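Computer Reuse Pilot, Dinley and Laltberg
Progress report to the Fluditz Fund
Prepared by Nadhirah Oei
20/05/2018

The fund asked whether the pilot is on course to place 58 refurbished desktops with households by December. My answer is that it might be, and that I would not renew on the strength of what we have so far.

Dinley has done most of the work. The library there took 14 machines and lent all of them out within the first month. The branch manager calls this proof of demand. I would call it proof that people will take a free computer. We have no record of what the borrowers did with them afterward, and the follow-up survey got 4 replies, two of them from the same address.

Laltberg is slower. The school wanted a signed agreement on data wiping before it would accept anything, and the agreement sat with the district office for most of the winter. It has now been signed. No machines have gone out under it. 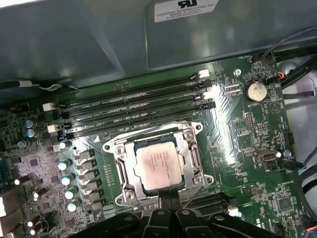 Progress Reports, Vol. 3, No. 2, p. 7

Parts remain the weak point in the budget. The original proposal assumed that donated office machines would need only a new drive and a cleaning. I doubted that at the time and I doubt it more now. Older boards tie us to older memory, and a processor that still runs does not help a family much if the rest of the machine is too slow for a school website. We have spent 2,000 dollars on parts, well ahead of plan, and I can't say the results are better for it.

Ismail, our hauling contractor, has asked for a higher rate per pickup. Their letter blames fuel. The routes are shorter than they were last year, so I have asked for the mileage sheets before agreeing to anything.

The training evenings were reported to you as "well attended." I went to two. The room was full at the start of each and half full after the break, and most of the questions were about phones. I would like to drop the spring sessions and put the money toward a part-time help line, which Dinley has offered to host.

Still open: the Laltberg delivery date, the Ismail rate, and a second survey with a stamped return envelope. Receipts for parts are attached separately.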